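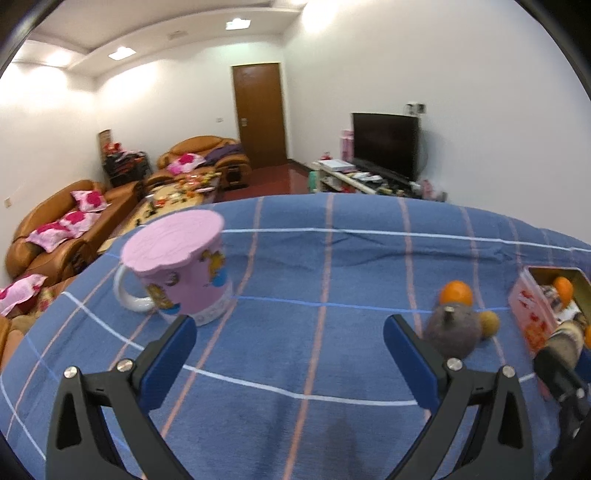
Tips for keeping lottery and raffle tickets at home

Every May our street has a raffle, and every May someone loses the winning ticket. My neighbors asked me to write down how we do it in my house.

Keep all tickets in one flat envelope in a kitchen drawer. Not on the refrigerator door, where sun and steam make the print pale. Many tickets are on thermal paper, so do not iron them flat and do not laminate them. The heat turns the whole ticket black.

Write your name on the back with a ballpoint pen, if the rules allow it. Press softly.

If a ticket went through the wash, do not unfold it. Lay it between two paper towels for 8 hours under a book, then open it slowly with a butter knife.

For raffle stubs I use a jam jar with a wide mouth. Fold each stub one time only and shake the jar well for about 30 seconds before the draw.

Check the last day to claim and write it on the envelope in big numbers.

Amrit Cormier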